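Search this site
Search for: Go

Workshop notes: two arms on the bench
23/05/2022
Shares 40 | Comments 9

The two-arm build in the back bay of the Kinatden workshop is now running most evenings. Liesl Leitner and Chibuzor Adeleke started on it in March, and members have been asking what it does. At the moment it does tabletop work: picking things up, putting them down, and reaching into a small cabinet with a sliding door.

The cabinet was Liesl's choice. It has open shelves on one side and the door on the other, so the arms can practice a straight reach and a sideways pull without anyone changing the setup. Small items go on the shelves, and a toy goes in the bowl with the wavy rim.

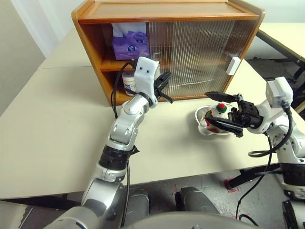
Chibuzor has spent most of his time on the cables. The first routing pulled tight whenever a wrist turned past 90 degrees, and one connector had to be replaced. He left more slack and tied the runs at fewer points. Grip force is the next job. Soft toys are forgiving, jars are less so, and he wants a separate setting for each before anyone tries glass.

The parts budget for the year was $400 and $275 of it is spent. Nidia Ñahui has offered a spare power supply, which should cover the only large item left on the list.

If you are in the back bay, please keep bags and stools outside the red tape and leave the cabinet where it is. Moving it means teaching the reach positions again. Anyone who wants to help with the grip tests can write their name on the sheet by the door or ask Liesl.

Share this item
Leave a comment (9)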